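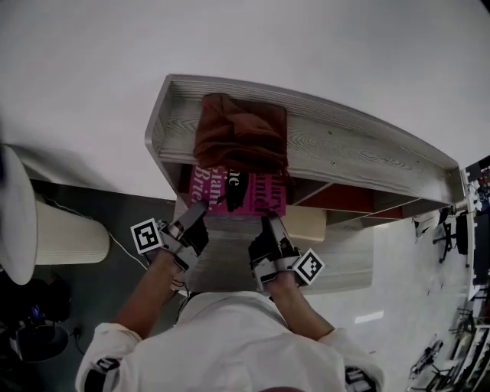

How do you shelve books in a low bookcase without wrecking them?

Hiwot Beyene
May 2020

I've finally got the time to sort out my books and I'm stuck at the first hurdle. I have a low whitewashed wooden bookcase from a yard sale, and the compartments aren't tall. My paperbacks are fine. The hardcovers are the problem, and I have a lot of those (my aunt left me hers in February, bless her, and she never bought anything else). Some of them only fit lying flat. Is that bad for the bindings? And if I stack them, how high can I go? I'd love to keep novels together by author, but the sizes are all over the place and it's driving me nuts!

Newsletter: Get the week's best answers in your inbox. Enter your email to sign up. You can unsubscribe at any time.

Junema

Flat is fine! I worked in a used bookstore for 17 years and we laid the big heavy ones down all the time. A fat hardcover that stands for years can start to sag, because the pages hang off the binding and pull it forward. Lying down, nothing pulls.

I'd stop at three or four in a stack, biggest at the bottom, or you'll never take out the one underneath. The one thing I wouldn't do is stand a book on its spine or its front edge with the pages pointing up or down.
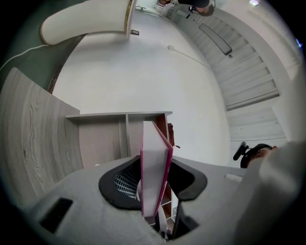

I know people do it to squeeze a tall one in – I did it myself in my first apartment – and for a minute while you're sorting it's no big deal, but leave it for a summer and the boards start to splay. Also, don't pull them out by the top of the spine. Push the neighbors back a little and grab the middle.

As for authors, I gave up and went by size first, then author inside each size. You get used to it.

Birhane

just get a taller bookcase? mine has shelves you can move up and down, took me 8 minutes to change them. also keep them out of the sun, red and pink covers fade worst in my experience

We use cookies to remember your settings. By staying on this page you agree to our cookie policy. OK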